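**Packing bench notes, ceramics wrap**
April 7, 2026

Continuing from the December entry on the Laitinen crates. Question for this round: can we drop the paper interleave on single bowls and plates and go to bubble wrap only, without changing the carton. Karim Semaan wants an answer before the Kellesura order is quoted. Joni Sjöberg thinks the paper earns its place on unglazed foot rings and should stay for those whatever the result.

Carton is the standard Anby single-wall, with the 24 mm base pad already glued in. Wrap is the small-bubble grade from the Grunia roll, lot 1064. Scales zeroed with the empty carton on.

Working surface is the stone counter, as the long bench is taken up with the glaze tests. Stone is less forgiving than the bench mat, so wrap goes down first and ware second, every time. Offcuts kept in a clear bag and used for void fill before anything new is cut from the roll.
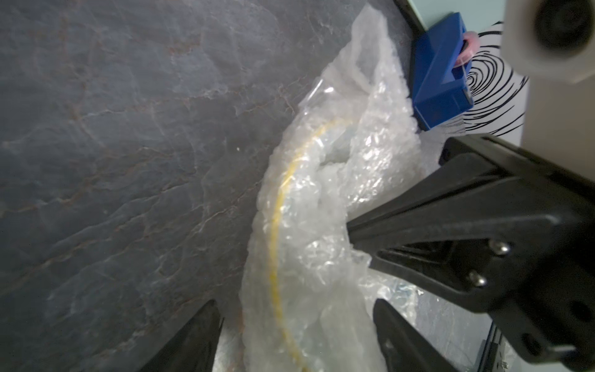
*Offcut bag on the counter, yellow cable showing through the plastic. Blue part and printed sheet at the top end.*

Bag to be emptied and sorted before the next session. Anything under hand width is too small to hold its shape as fill and should go in the recycling.

**Bowls**

First method: flat sheet, bowl upright in the centre, four corners drawn up and folded inside. Quick, but the corners bunch in the well and leave the rim with a single layer. Karim's objection from last time stands: the rim takes the knock, and all the material ends up where it does the least good.

Second method: heap the wrap into a nest, lay the bowl in on its side, then bring the far flap over the mouth and roll. Sheet cut to 83 cm. Gives two layers over most of the rim and three at the overlap. Slower by hand until you get the feel of how deep to make the hollow.

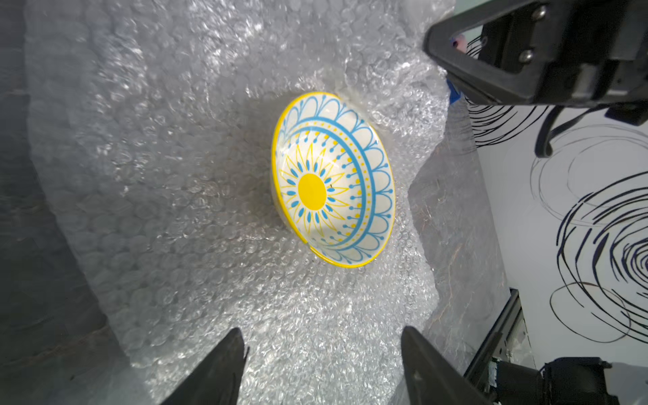 Rim cover is the figure I care about, and it is awkward to check once the roll is closed. On plain white ware I have been putting a pencil tick on a strip of masking tape, which leaves residue and has to be cleaned off afterwards. The patterned bowl does the job with no tape: the yellow rim is easy to pick out against the wrap, and the thick blue band further in gives a second line to judge by. If the blue band can be read clearly through the film but the yellow cannot, the overlap is sitting where it should. Suggest we keep one of this pattern as the bench reference and stop marking the white ones.

Drop check on the second method, carton closed and taped, one bowl: no damage at the standard height, flat and on edge. Corner drop not done, ran out of cartons.

Packed weight 127 g over the bare bowl, excluding carton. Paper version not reweighed today. The old sheet has a figure but does not say whether the pad was included, so I am not using it.

**Plates**

Plates go flat. Procedure as it stands:

1. Lay the sheet bubble side up on the counter, long edge towards you.
2. Plate face down, one hand's width in from the near edge.
3. Fold the near edge over the back, then roll once away from you. Do not pull tight; stretched film flattens the bubbles along the rim.
4. Fold the sides in and press down any peak that forms where the wrap doubles. A peak left standing will hold the carton flaps open.
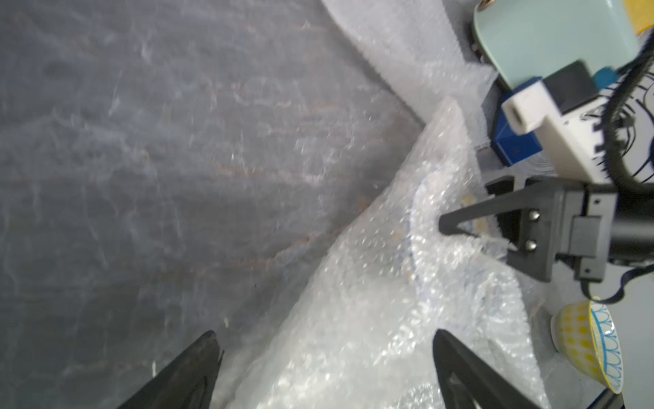
5. Tape across the back only, one strip, end turned under for a tab.
6. Stand on edge in the carton, void fill both sides from the offcut bag.

Step 4 is the weak one. The wrap springs back when released, so the tape needs to be cut and ready before the sides are folded. Joni suggests scoring the sheet at the fold line. Not tried.

**Open**

- Corner drop, bowls, second method.
- Reweigh paper version with and without pad.
- Foot rings: leave paper in until Joni has looked at scuffing.
- Ask Karim whether the Kellesura cartons are the same internal height as ours. If they are lower, step 6 has to be redone with the plates laid flat.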